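Textile intake at the Incombe depot

The Incombe depot logged 3,644 items of household textiles in the period to 23/10/2025, against 2,591 in the period to May. Cotton and cotton blends go to Endeck for shredding. Filled goods are weighed apart, as the fill and the cover follow separate routes. Cordage is accepted in lengths over 3 feet and baled at Fandport.
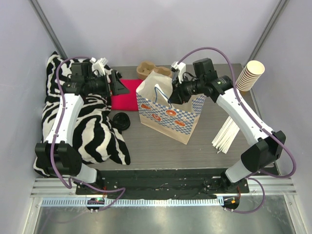
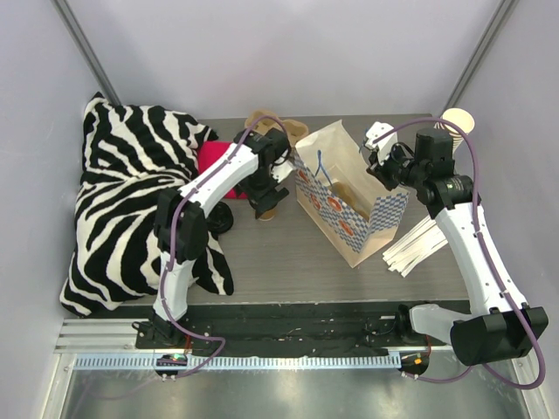
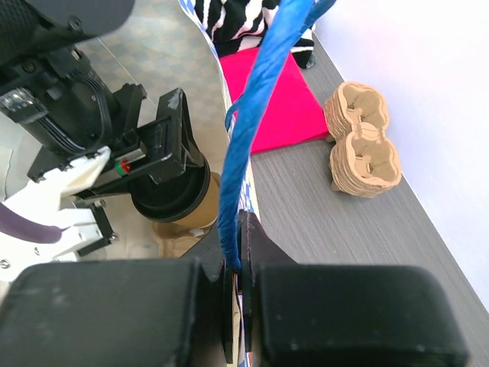 Does a pillow need to be emptied before drop-off?
Leave the fill in and the seams closed. Covers are opened at the depot after weighing.

Items with metal eyelets or zippers should go in the gray bins at gate 2. Coated fabrics, including shower curtains and tarps, remain outside the program. The Fandport baler is down for a belt change and cordage will be held at Incombe until it is back in service.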